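Two-arm bench, gripper comparison: pre-run inspection with comments
Bench 2, Mestudar test room, March
Filled in by: Rasha Majali
Read over by: Walid Karaki

Key: OK / FIX / WATCH

1. Emergency stop, both arms. OK
Pressed from the operator seat and from the door side. Both arms held position each time. The door-side button has a lovely crisp click now that Walid has changed the spring.

2. Base bolts. OK
All at mark. Paint lines unbroken on left and right.

3. Status lights before enabling. OK
Green on both bases. If either one shows anything else, do not enable. Call Walid.

4. Finger pads. WATCH
Dabbas pads on, replaced at cycle 414 of the last set. The right inner pad has a slight shine near the tip. Fine for today, but please look again before the long run. These have held up so much better than the Pateck pads, which were going smooth by cycle 133!

5. Grip force, both grippers. OK
Checked with the spring gauge, three squeezes per side. Left reads a hair stronger than right, same as last time. WK: leave the offset alone until both pad types are done, or we can't compare them.

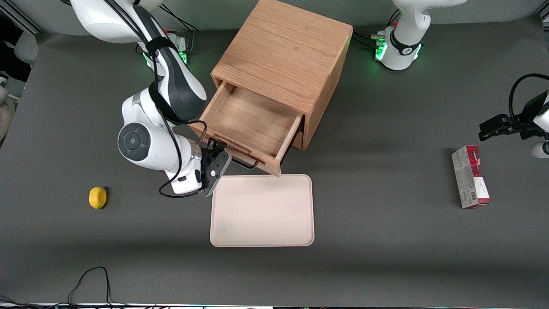

6. Drawer pull, slow speed. OK
My favorite check on the whole sheet. The Dabbas pads want a square approach to the handle, the Pateck pads forgive more angle, and this is where you find out which habits the controller has picked up. Start with the right gripper down at the drawer front and the left one raised clear on its own side, with the drawer partway out so you can see straight down to the bare wood floor of it. A curved handle like the black one on this cabinet is a tougher test than the straight bar we used before, and I'm so glad we switched. Listen for the fingers ticking against the drawer face. Any ticking, write FIX and stop.

7. Cable slack, right arm. WATCH
The loop under the wrist hangs free, good, but keep an eye on it at full reach. WK: one more tie at the elbow, please, not tight.

8. Loose cables on the table. FIX
Tangle at the near edge. Clip it back before the speed goes up.

9. Objects for the pick set. OK
Lemon, red and white box, cream tray. The lemon is the fun one, since the two pad types grab it so differently.

10. Controller, Trulwood build. OK
Loaded and speed cap confirmed on both arms. Restart took some 500 seconds, so start it first and do items 1 and 2 while you wait.

Result: cleared for slow runs. Full speed after item 8 is closed and item 4 has had its second look.

WK: Agreed. Swap to Pateck pads after the lemon set and repeat from item 4 on a new sheet.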